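Search this site Search Go

Right arm keeps stopping partway down to the tray - cable or settings?

Kong_bench_14

Hello all, and sorry in advance for the length. We run a pair of small white and black arms on a front rail at our workshop in Brarkthorpe, and the job is nothing fancy: computer mice go into a yellow tray and come back out again. Since November the right arm has had a habit of freezing on its way down. The left one has never done it. After a stop I have to cut the power, wait, and bring everything home before it will listen to me again. 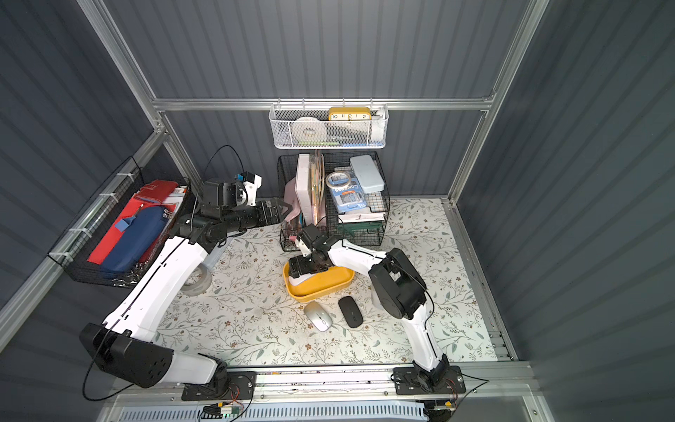
Lirport_Lou

Oh, I feel for you, we had months of this! Before you touch any settings, have a good look at the cable where it leaves the wrist. Ours had passed 2,000 cycles and the plug had worked itself a tiny bit loose, so the arm lost its signal only in certain poses. Switch off at the wall, reseat both ends, and leave a bit more slack than you think you need. It's worth looking over the gripper end as well, where the cable loops past the wall and anything stored nearby.
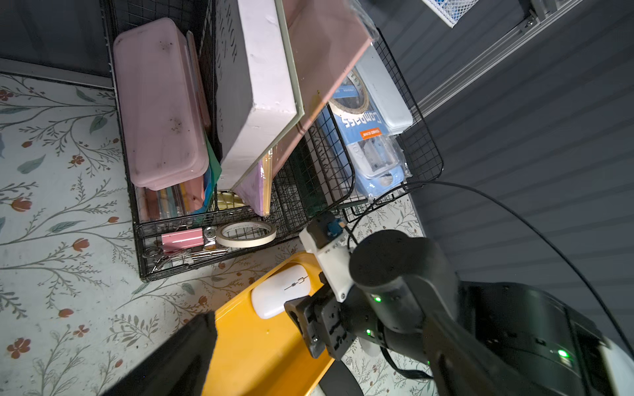
Is it safe to nudge the arm by hand while it's frozen? Only with the power off at the wall, because a stalled motor can let go and move without warning.

I'd also write down the pose each time it stops. Once we had 14 of them on paper, the pattern was plain as day - always the same elbow bend. To get your list, clear the tray, put the mice back out on the mat and run the same move at 40 per cent speed.

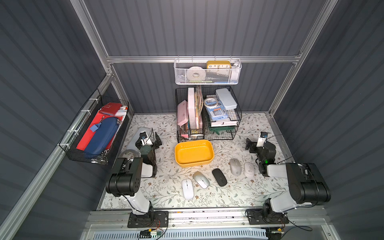 More replies

Brustmont_sparky

could be the power supply. try a bigger one

Old_Rail_Hand

I'd be a little careful with the advice just above, friendly as it is. A bigger supply can hide a fault for a while and leave you with a warm cable, and I wouldn't like that for anyone. Measure the voltage at the base while the arm is moving, and if it sags, find out why before you buy anything. Then swap the left and right cables and run the job again.

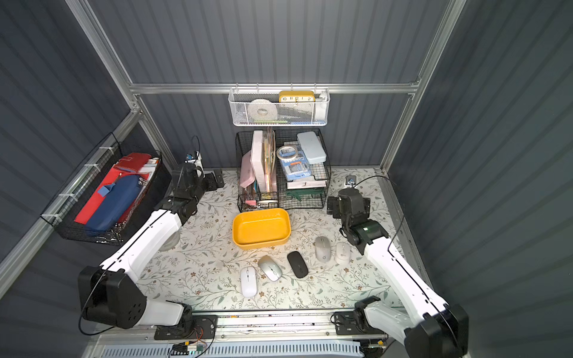 If the fault moves across to the left arm, you've found your culprit and it's a cheap fix. If it stays on the right, I'd look at the elbow motor next, and at the load limit in your settings. Give it 3 clean runs in a row before you call it cured, keep your hands well outside the rail while you do, and please come back and tell us how you got on.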